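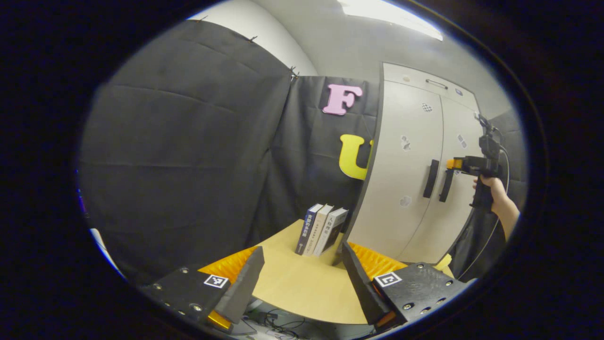
Three books at the back of the table, next to the cabinet.

I've been cutting down my books since August, and the small table is where the last ones end up. Anything I can't decide on goes there, standing up, spine out, so I have to look at it every time I walk by. The most I allow is three. If a fourth one comes along, something has to go.

I started with 400 books. I know that because I typed them all into a spreadsheet over one long weekend, with a column for the year I bought each one and a column for whether I'd finished it. The second column was embarrassing. I'd bring home a bag from the Gromell library sale, read one book out of it, and put the rest on a shelf behind the others.

Sylvie Melnyk, who I used to work with, told me to take everything down at once and only put back what I wanted. I tried that with one bookcase and couldn't get to my bed until eleven at night. After that I did one shelf at a time, usually on a Monday because I'm home by four. It took a lot longer but I could still use the room.

Cookbooks were easy. I cook from two of them and look up the rest. Travel guides were easy too, as most of them had prices and bus routes from before I moved to Prilldale. Novels took the most time. I kept opening them to check whether I remembered the story, and then I'd be 30 pages in and sitting on the floor.

The boxes went to the secondhand store in Curkelthorpe. They took most of the paperbacks and gave me store credit, which I have not spent – so far. They didn't want anything with writing in the margins, so those went to Hatice Kaplan, who teaches and likes seeing what other people underline.

A few things I'd do the same way again. Small boxes, always. A big box of hardcovers can't be lifted by one person. Tape the bottom twice. Shake each book by the covers before it goes in, too. I found a train ticket, two birthday cards and a recipe for lentil soup in my aunt's handwriting that I thought I'd lost years ago.

Standing books on a table without bookends works fine for three if they lean on each other a little. With five or six I'd want something heavy at the end.

The dark blue one is probably staying. The cream one I've started twice, and I'm giving it one more weekend. I haven't made up my mind about the white one. Next up is the hall closet, where there are still two boxes of magazines I haven't opened.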